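Wendent nursing homes to get extra flu vaccine

November 25, 2019

The health authority in Wendent will send 3,000 more doses of flu vaccine to nursing homes and clinics, after several homes reported that their supply was finished already in October.

The region has 1,394 nursing home residents. Until last week, 101 of them were still waiting for their shot, most of them at the Steiner home and at two smaller homes near Enia.

"We ordered the same quantity as last year, and it was not enough," said Hildegard Hellwig, the regional health officer. "More of the staff asked for the vaccine this time, and we are glad of it."

The doses come from the supplier Trastari, which has promised delivery in two parts. Homes will be served first. Family doctors and the walk-in centre at Enia will receive what remains.

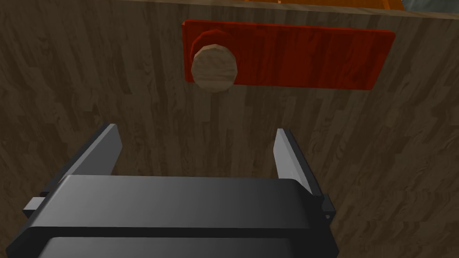

Visiting hours at Steiner

The Steiner home has shortened its visiting hours until the vaccinations are finished. Relatives of its 73 residents were informed by letter. Visitors with a cough or fever are asked to stay at home.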